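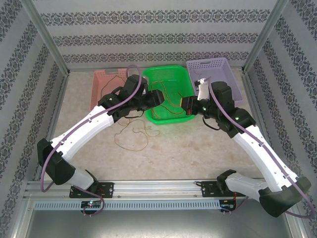 3.2 Cleaning and calibration of glassware

All volumetric glassware used in the study came from the teaching stock at the Womau and Skekness sites. Before the first round of measurements each piece was soaked overnight in a two percent detergent solution, rinsed with tap water, and rinsed three more times with deionized water. Burettes were filled to above the zero line and drained completely. If drops stayed on the inner wall after draining, the burette was washed again. Pieces with chipped tips or worn markings were set aside and are not included in the results.

The stock list held 1,239 pieces at the start. We limited the work to burettes, pipettes and volumetric flasks with a nominal volume of up to 100 mL, which left 372 pieces. Graduated cylinders and beakers were left out, as neither site uses them for quantitative work.

Calibration was done by weighing. Each vessel was filled with deionized water that had stood in the balance room since the previous evening. The water was delivered into a closed weighing bottle and the mass was read once the display had been stable for ten seconds. Water temperature was read before and after each set, and the mean of the two readings was used to convert mass to volume. A buoyancy correction was applied in all cases. Five deliveries were made per vessel. Where one delivery differed from the other four by more than the stated tolerance, the full set was repeated and the first set was kept in the record but not used.
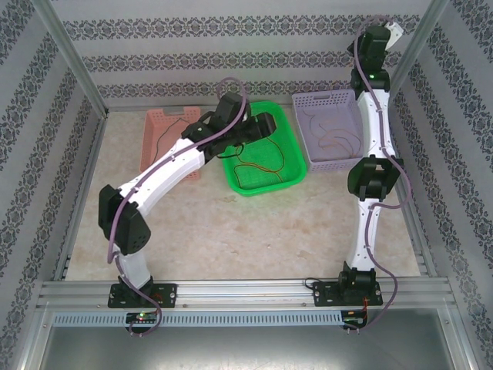 Burettes were treated separately. They were read at five points along the scale, always starting from zero, and the stopcock was opened to the same position for each delivery. A wait of 30 seconds was allowed before the final reading so that liquid on the wall could drain. Readings were taken with a white card with a black stripe held behind the meniscus. Renato Jara made all burette readings at Womau and Vlasta Zeman made those at Skekness. To check for a difference between readers, both read the same six burettes during a joint session in July. The mean difference was smaller than half of the smallest scale division, and no correction for reader was made.

3.3 Labeling and records

Each vessel was given a number etched on the base or, for pipettes, on the upper stem above the mark. Paper labels had been used in an earlier trial at Zonville and came off in the drying cabinet. The numbers run from 1 to 2,000, with unused numbers kept for later purchases. Results were entered in Mazurek, the inventory program already in use at both sites, together with the date, the reader, the water temperature and the balance used. Entries could be corrected only by adding a new line, so the original values remain available.

Vessels outside tolerance were marked with a red ring at the neck and moved to the general stock, where they can still be used for preparing rinse solutions and approximate dilutions. They were not recalibrated. The share of vessels outside tolerance is given by type and site in Section 4.1.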